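Course handout: Workplace Organization and Office Support
Unit 6: Clearing and Sorting a Shared Worktable
Parkby Continuing Education, Office Services Program
Instructor: Trinh Mạch

14 shares 2 comments

Purpose of the unit

This unit concerns the shared worktable, meaning any table used by several people in turn and assigned to none of them. Students will learn to sort the small items left on such a table, to decide where each belongs, and to return the surface to a usable state within the 40 minutes allowed for the practical.

Required reading is the chapter on common surfaces in the course packet. Students who did not receive a packet should see Khải Hoàng at the front desk before the practical.

Terms

Stray item: an object with a known home that is not in it.
Orphan: an object with no known home. Buttons, single brackets and cut lengths of plastic strip are typical.
Set: two or more parts that are useful only together, such as a cable and its adapter.
Standing stock: boards, panels and trays that are kept upright at the back of a table.

Procedure

1. Look over the whole table before touching anything. Write down the larger items on the intake sheet.
2. Sort computer accessories first. Mice, keyboards and adapters go to the Hapeta drawer unit, one type to a drawer. Two mice of different shape are recorded on separate lines.
3. Leave bagged items in their bags. A clear bag can be identified from outside. If cables and metal parts share a bag, label it "mixed" and pass it to the bench team, who will separate the contents.
4. Place orphans in the shallow tray. They are held until the end of June and then discarded.
5. Check standing stock for stability. Panels that lean or shift are laid flat under the table.
6. Clean the surface last. Pen and marker should be tested with a damp cloth at one corner before any product is applied.

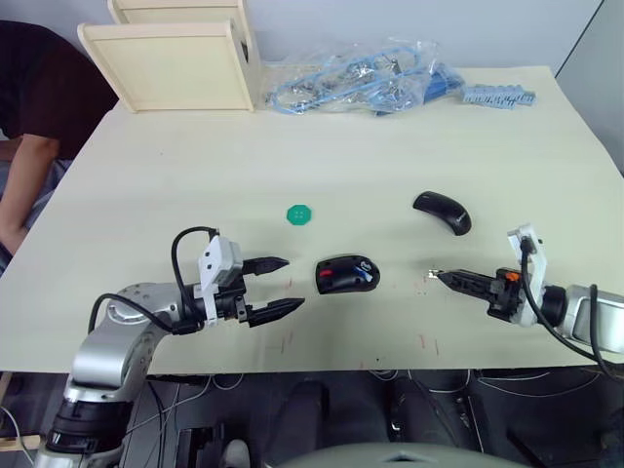 Small flat items are the ones most often missed. A button lying on a tabletop, or a plastic strip near the far edge, is easily swept up with the cloth and lost. Students should make one slow pass by hand, from the far edge toward the near edge, before wiping.

Marks on the surface are recorded on the intake sheet by color and location. Faint marks count. If they remain after the damp cloth, they are reported to Đức Ung and no further cleaning is attempted.

Assessment

The practical is worth 105 points: 60 for sorting, 30 for the intake sheet and 15 for the condition of the surface. Students work in pairs. Both partners sign the sheet, and both receive the same score.

Requests to change partners go to Tâm Ung in writing before the practical begins. Completed sheets are left in the Jollska folder outside the classroom.

0 likes Share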